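Projects > Melen > Data > README

Print | E-mail

# Melen: a carnival costume parts list, 20 workshops, one spreadsheet
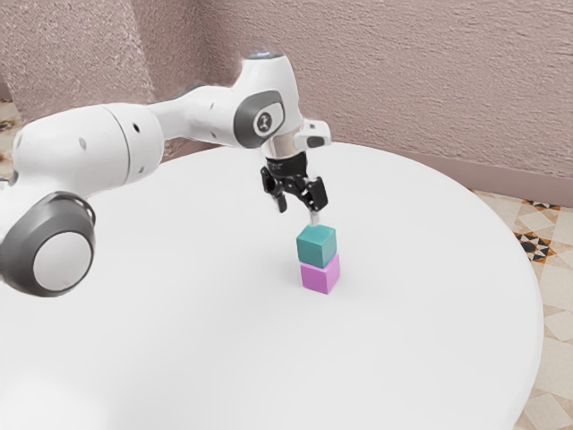
*Rendered arm and gripper above two small stacked cubes, on a round white table.*

## What you get

Melen is a table of costume pieces made for the Coste street carnival: headpieces, capes, wings, collars and whatever people strap to their shins. It has 51 columns. You will want 18 of them. The others were added by makers who felt strongly about feathers.

Last updated 30/07/2019.

## Files

- `pieces.csv` – one row per piece
- `materials.csv` – fabric, wire, foam, glue, regret
- `makers.csv` – workshop codes only, no names or addresses

Join the first two on `piece_id`. Join the third on `shop`, which is spelled `shopp` in `pieces.csv` and will stay that way until someone fixes the scripts that depend on it.

## Columns worth knowing

- `weight_g`: weight in grams, without the person
- `wear_hours`: how long the maker says it can be worn. Wearers were not asked.
- `door_width`: yes/no, fits through an ordinary door
- `color_main`: free text. "Gold", "old gold", "goldish" and "not gold" are separate values.
- `rain`: what the maker expects in rain. Mostly blank. One entry says "no".

## Known problems

Wings are entered as a pair by some workshops and as 2 rows by others. Check `side` before you add up weights, or your angels will come out very heavy.

Costs leave out labor. The Drerero workshops sent in theirs anyway, then asked for it to be taken out again after seeing the total.

Pieces rebuilt from an older costume get a new ID. The link back to the old one is in `notes`, if the maker remembered.

## Loading

The files are UTF-8 with commas. Zelix opens them fine if you turn off date guessing – otherwise several headpieces turn into November.

## License

Use it, change it, sew from it. Please keep the workshop codes attached.

Related items

- Coste parade route tables
- Drerero mask patterns, scanned
- Zelix import settings
- Glue: a comparison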